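Grilum 缝线练习套装用后感：线我很喜欢，盒子真的想扔

2022年6月4日

先说结论给赶时间的人：线好，针不错，说明书基本等于没有，盒子设计得让人生气。310块一套，我会回购线，整套大概不会再买了。

这套东西我去年12月就放进购物车了，一直嫌贵没下手。之前用的是Padaver的入门款，便宜是便宜，可那个线的记忆性太强了，从包装里拉出来还是一圈一圈的弹簧样，打结的时候自己往回缩，气得我有一次直接剪了重来。后来练得多了，一包接一包地消耗，算下来也没省到什么钱，索性咬牙换了Grilum的。用到现在整整4个礼拜，可以写点东西了。

打开是个扁盒子，里面7包带针缝线，一张折了好几折的说明，没别的。没有持针器，没有剪刀，也没有练习垫，这些都得自备，页面上写得很小，下单前看清楚！我有现成的工具所以无所谓，完全零基础的朋友别冲着“套装”两个字就买，到手会懵。

针的手感

弯针，弧度我觉得挺顺的。Padaver那款的针我老是夹不稳，过组织的时候针身会在钳口里转，一转针尖就偏了，出针点跟我想的差得老远。Grilum的针夹住以后稳很多，顺着弧度推就行，手腕转到位，针自己就出来了。当然前提是夹的位置要对，我习惯夹在中间偏后一点，太靠针尾容易把针掰弯（别问，已经掰弯过一根）。

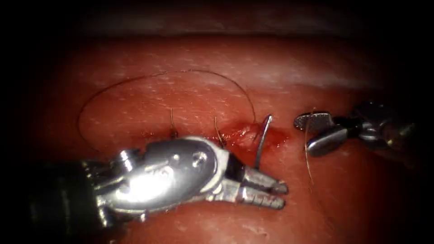

针尖的锋利程度，头几针特别爽，几乎没什么阻力，进针的时候组织不怎么被顶起来。缝到后面会钝一些，要多给一点力，这个时候就要当心了，一使劲容易把边缘扯豁。我现在的做法是一包线只认真缝前半段，后半段拿来单纯练打结，反正打结又不挑针。还有一点，针表面反光挺厉害，灯打得太亮的时候满眼都是光点，湿的组织本来就亮晶晶的，两样加一起找针尖真的费眼睛。把灯稍微挪偏一些会好很多。

线本身

这是我最满意的部分。线软，拉直以后就老老实实待着，绕圈的时候不会突然弹开。颜色是深的，落在红色的组织上很好认，哪根是长头哪根是短头一眼就分得清。以前我用浅色线练过一阵，绕着绕着就找不到线尾，要凑得很近去看，脖子疼。

打结的时候第一个结能咬住，这点很关键。好多练习线的第一个结打完就松，等你去绕第二个，切口已经张开了，最后收紧的是一个松松垮垮的圈。这个线只要收的方向对，第一个结能撑到第二个结下来。我不敢说每次都行，我自己手潮的时候还是会滑，但比例上比以前好太多了。

剪线也舒服，断口利索，不怎么起毛。线尾留多长看个人，我一开始总剪太短，结还没压实就散了，现在宁可留长一点，丑就丑吧。

顺便抱怨一句长度。单包的线做间断缝合其实够用，一针一剪，能缝好几针。可是想练连续缝合的话，后面越来越短，绕圈都绕不开，最后那段基本就是浪费。要是能出个加长的就好了，贵几块我也愿意。

短切口上的间断缝合是我这段时间练得最多的，两个结之间隔开多少，每次都要想一下。隔得远了中间会豁着，隔得近了边缘挤成一团。说明书上对这个只字不提，只写了一句“均匀缝合”，谢谢你哦。

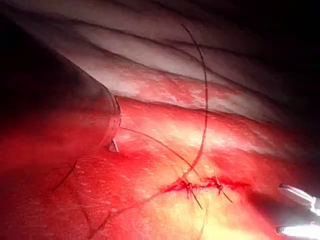 缺点集中吐槽

盒子排第一。卡扣特别紧，戴着手套根本抠不开，我每次都得提前把要用的包拿出来摆好。而且内衬没有分格，七包摞在一起，晃一晃就乱成一堆。我现在把它们全转移到以前装文具的小铁盒里了，原装盒子在柜子顶上吃灰。

第二是撕包装。撕口的位置设计得很别扭，顺着箭头撕，有2次直接撕歪了，线从侧面带出来缠在一起，解了半天。后来学乖了，先捏住针那一头再慢慢撕。

第三是说明。中文部分明显是机器翻的，“打结应该是快乐的”这种句子我到现在也没明白想表达什么，可能是“牢固的”？配图也糊，线怎么走完全看不清。新手还是老老实实找教程看，别指望这张纸。

第四，客服回得慢。我问能不能单买线，隔了好几天才回，回的还是“亲，可以看看页面哦”。页面要是有我还问什么呢……后来是在Aliyu的店里翻到了单卖的散包，型号一样，买的时候注意核对一下就行。

线圈的控制

单独讲一下这个，留言里老有人问线会不会打结成一团。会，任何线都会，就看你怎么摆。我的习惯是出针以后先把长的那头拉顺，让它在旁边走一个大弧，别压在切口上，然后再去绕。Grilum的线因为软，摆在哪里就待在哪里，弧线不会自己乱跑，这对我这种手慢的人特别友好。软也有软的麻烦，碰到湿的表面会贴住，要挑起来才能继续，有时候挑两三下才挑得动。

另外收紧的时候真的别急。组织鼓起来的地方尤其容易勒过头，线陷进去就不好松了。我的办法是收到刚刚贴合就停，看一眼，再补一点点力。
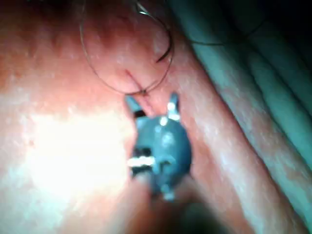 细线绕着鼓起的组织走了将近一圈，右边翘着一小段弯弯的线头

跟另外两家比一下

Padaver：便宜，量大，纯练手部动作够用，线弹得烦人。
Drurkholm：我只用过朋友匀给我的一小包，针更利，线偏硬，价格比Grilum还高，暂时舍不得。
Grilum：卡在中间，线的手感是三家里我最喜欢的。

所以要不要买？已经有工具、缝过一阵子、被弹簧线折磨过的，可以试试，最好直接找散包。刚开始学的先拿便宜的练，把持针和绕线练顺了再换，不然几包线眨眼就没了，心疼。

下一单散包已经在路上了，换了批次要是手感有变化，我再回来补。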